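The case for the single-serving pouch

Most people who are serious about tea will tell you to buy it loose, in quantity, and keep it in a tin. I did that for years. I have changed my mind, and I think a lot of people who drink tea at home would be better off with small sealed pouches, one session to a pouch, even though they cost more and make more trash.

The usual advice assumes you drink the same tea every day. If you do, buy the big bag. A household that gets through a pot of the same black tea every morning has no problem to solve. But many of us have a shelf of eight or nine teas and drink whichever one we feel like. In that kind of kitchen a tin gets opened, closed, forgotten for a month, and opened again. The tea at the bottom is never as good as the tea at the top.

Last April I cleared out my own shelf. I weighed what I was throwing away, mostly out of irritation, and it came to 753 grams. Some of it was expensive. There was half a tin of roasted oolong that I had been saving for guests, and it smelled like the cupboard. I had paid good money for it and had drunk perhaps a third.

Dark oolongs are where I feel this most. Da Hong Pao is sold as a sturdy tea, and it does hold up better than a green tea will. Still, the roasted smell is a large part of why I buy it, and that is the first thing to fade once the bag has been opened a few times. Now I buy it in flat pouches and keep them in a shallow drawer with the scissors.

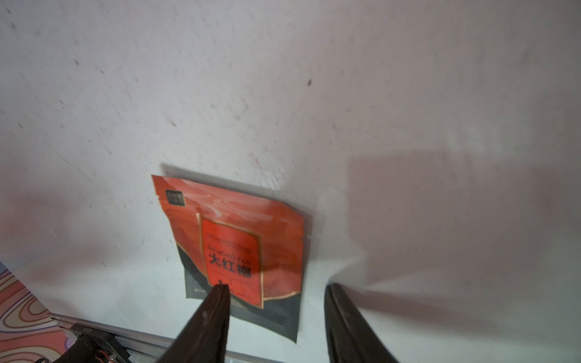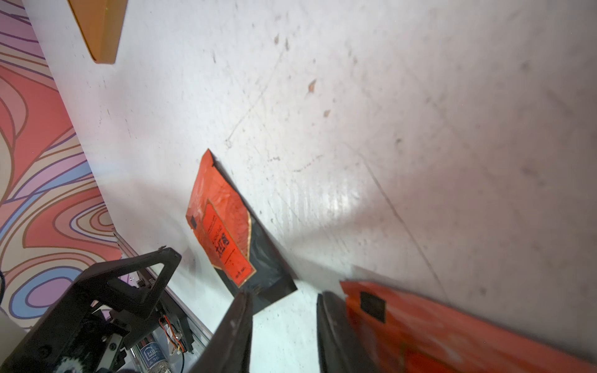

The second argument is about measuring. Loose tea asks you to decide how much to use, and most people get it wrong in one direction or the other. My friend Sorcha Laing used a heaping tablespoon of everything for years, whether the leaf was rolled up tight or long and twisted, and then complained that tea was unpredictable. A pouch settles the question. If the cup is too strong, you change the water or the time, and you know which one you changed.

The third argument is that a pouch can be given away. I like handing a neighbor two or three different teas to try. Spooning leaves into a sandwich bag and writing on it with a marker is a poor way to do that, and the bag tends to end up at the back of a drawer with the writing rubbed off. A printed pouch keeps its name on it.

Now the objections. Fiona Baxter, who read a draft of this, said the packaging is wasteful, and she is right. In most places you can't recycle a shiny pouch, and mine go in the trash. I would only say that the tea I threw out in April was also waste. It had been grown, picked, roasted and shipped, and nobody drank it. I don't know how the two compare, and I would be suspicious of anyone who gave me a firm answer without doing the sums.

The cost is real too. At the shop I use, tea in pouches runs 40 cents a session more than the same tea loose. Over a year of drinking it a few times a week, that adds up. For me it is still less than I was losing to stale tins, but I was a bad case. Someone who finishes what they open should ignore me.

I also wish the printing were better. Too many pouches put the practical information in type so small that I need my reading glasses and a lamp to find the water temperature. A code to scan is fine, but I don't want my phone next to a kettle. The weight and the steeping time ought to be readable at arm's length. There is room for it.

I still keep one tin. It holds the plain breakfast tea, which we finish in 21 days or so, and it sits by the stove where everyone can reach it. Everything else is in the drawer, and when the drawer is full I stop buying.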